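**Where does everyone sort their phone cases?** (small accessories stall, kitchen table finally lost)

**skatetti_stall** wrote:

So I sell phone cases at a weekend market and online under Skatetti, and until May all the sorting happened on my kitchen table. Crumbs in the cases, cases in the cutlery drawer, you get it. I've now got a proper table with a white top, the Lavus one, 179 with delivery, and I'm weirdly thrilled with it! Matte, plain, and color shows up on it like nothing else.

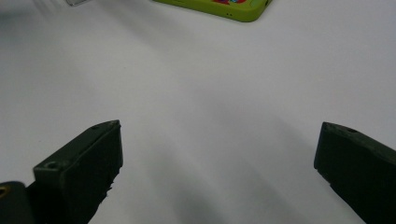 *The new top – matte white, no pattern*

Question is what to put ON it. I have 82 cases to get through before the next market and I'd like some kind of tray or stand so the finished ones aren't lying in a heap. What do you all use?

**moth_and_button** wrote:

Congrats on getting your kitchen back. I'd say skip the white though. I had a white top for two years and every scuff from a dark case was there forever. I went to a gray cutting mat and never looked back.

**skatetti_stall** wrote:

Hmm, I did think about a mat, but I check for flaws by eye and gray makes me squint. Magic sponge once in a while, I can live with that.

**papertown82** wrote:

White is right for checking, I'm with the OP. Do you look at the insides too or only the backs? I got a batch from Dudek where the outsides were perfect and the insides had little bits of leftover plastic around the camera part. Had to send 6 of them back. 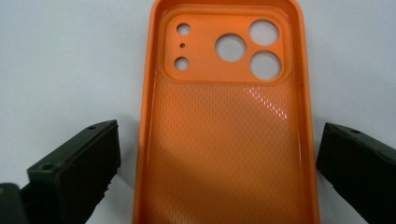 **skatetti_stall** wrote:

Insides first, always. My routine is open side up, flat on the table, and I go around the rim with a fingertip before I look at anything else. Then the camera part. On the orange ones there are three big lens holes bunched on one side, and with the white table coming through the openings any ragged bit would jump right out at me – same check on gray would take me twice as long. After that I turn it over and look at the back. Bumpers and clear ones get the same treatment, only slower (clear ones are the worst, every hair shows).

**moth_and_button** wrote:

OK fine, for the holes I'll give you white. Still say it's miserable under a bright lamp in the evening. By 9 pm my eyes were done.

**gullwing_crafts** wrote:

Back to the tray question! Get a clear acrylic one, the shallow sort with a little raised edge. I have the Zustero and it takes up hardly any room. You can stand a case upright at the back of it with the outside facing the customer, so it does double duty on the stall.

**papertown82** wrote:

Acrylic scratches if you so much as breathe on it. I use a wooden letter rack, cost me next to nothing at a yard sale. 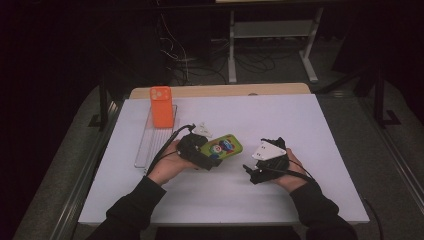
**skatetti_stall** wrote:

I've gone with acrylic in the end, sorry papertown! A wooden rack hides the lower half of the case, and with the printed ones the picture is what sells. The plain colors would probably be fine in a rack, so I might do both: acrylic for whatever I want people to notice and something cheap for the rest.

Next thing is boxes. Do you pack by color or by phone model? I've done color so far and it looks lovely right up until somebody asks for one model and I'm digging through everything.

**gullwing_crafts** wrote:

Model. Every time. Color inside the model if you must.

**moth_and_button** wrote:

Color, and a sticker on the back for the model. We will never agree on anything in this thread, will we? :)

**papertown82** wrote:

Model for me too. And put the stickers on the bag, moth, they leave goo on the matte ones.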